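Foro Mato > Manualidades y juegos > Encajar piezas sobre siluetas impresas

plumilla39
¡Hola a todos! Llevo 3 tardes enganchada a esto y vengo a contagiaros. Imprimes las siluetas en una hoja blanca, preparas las piezas pequeñas y a colocar cada una sobre su contorno. Saqué la idea del cuaderno de Uzma Sethi y en casa ya no queda tinta, ¡pero qué gusto da!

torrezno_p
Me apunto. ¿Qué papel usas? El mío se desliza cada vez que apoyo una pieza.

plumilla39
Folio normal, pegado con 2 trocitos de cinta por detrás. Y os dejo el juego azul, que sobre mesa oscura luce una barbaridad:

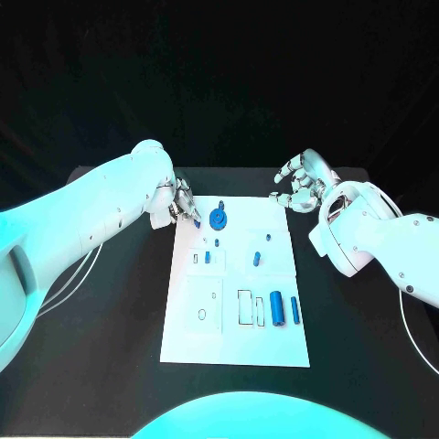
Respuesta de Afridi
Preciosas las piezas azules, pero lo de la mesa oscura no lo comparto. A mí me cansa la vista tanto contraste con el folio, prefiero madera clara de toda la vida.

Respuesta de torrezno_p
Pues yo con plumilla. En mesa clara pierdo de vista el borde de la hoja y acabo poniéndolo todo torcido.

Respuesta de Afridi
Eso se arregla imprimiendo un marco gordo, hombre :)

Respuesta de plumilla39
Jajaja, probaré lo del marco. Para las clavijas, que son las que más se me resisten (¡ruedan como locas!), las cojo por arriba con dos dedos y las bajo despacio. ¿Alguien lo hace de otra forma?

Respuesta de torrezno_p
Yo las dejo para el final, con lo grande ya puesto. Subid vuestras plantillas, porfa, que quiero imprimir más esta noche.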